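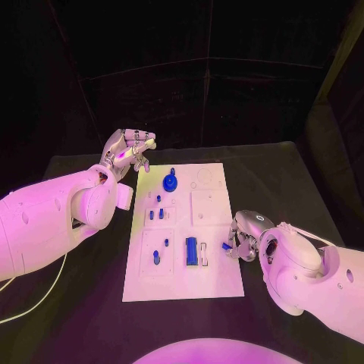 What do you need to have before you run anything from this repository?

A two-arm setup with hands that can close on a small peg, a flat board with matching holes and slots, and a computer that can read both arms over a wired connection. The code will start without the arms attached, but only the log viewer and the file checker do anything useful in that state.

Lallari pegboard sessions

Maintained by Rajeshwari Kandasamy and Przemysław Sowa, Vandov shared workshop
Last revised December 25, 2022

Scope

Lallari is a set of recorded sessions in which two arms place and remove blue plastic parts on a white task board. The build was done in evenings at Vandov, on a bench we share with the other members. The repository holds the session files, the drawings for the printed parts, and the scripts used to trim and check the recordings. Control code for the arms is kept in a separate repository called Samuel and is not covered by this file.

Board and parts

The base is a white sheet with raised plates fixed on top. Plates can be moved between sessions, so do not assume that a plate position from one session holds in another. Every session folder has a layout file, and the layout file is the only reference for positions. Parts are pegs, blocks and cylinders in several sizes, all printed in blue. Slots were drawn slightly oversize in the first revision and tightened in July. Sessions recorded before that change carry the tag wide in their layout file.

Work area

The bench is covered or bare depending on the session, and black fabric hangs behind it. Room lighting at Vandov is not under our control, and the color balance changes a good deal between recordings. We left it uncorrected — a corrected copy can be made with the trim script, using the balance option.

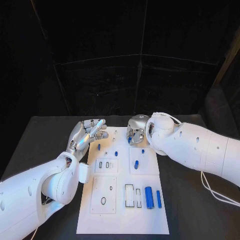
Cables should be checked before each run. They need enough slack for the full reach of the arm, and on our bench a loop that was too short twice pulled a connector out at the wrist. The fault shows up in the log as a gap in the joint data, followed by a restart line. Runs with such a gap are kept in the folder named partial.

Session files

Each session folder contains:
layout.txt, plate and part positions in millimeters
joints.csv, joint readings for both arms
video, one file per camera
notes.txt, free text from whoever ran the session

There are 24 sessions in this release. Notes were written by Edit Bárány and Margit Szalai and have not been edited, so spelling and part names vary. "Knob" and "dial" mean the same part.

Known problems

Joint readings and video drift apart over long runs. The offset is small at the start and reaches some 3 video frames by the end of the longest sessions. The check script reports it but does not fix it.

The right hand reports its grip as closed slightly early. Use the finger joint values instead of the grip flag if timing matters.

In 2 of the sessions the layout file lists a plate that was taken off the board before recording. Both are marked in notes.txt.

Reuse

Files may be copied and changed for any purpose, with credit to Lallari. Drawings for the plates were adapted by Ilona Katona from an older Plevedix board and carry the same terms. Corrections to layout files are welcome — send the changed file along with the session name.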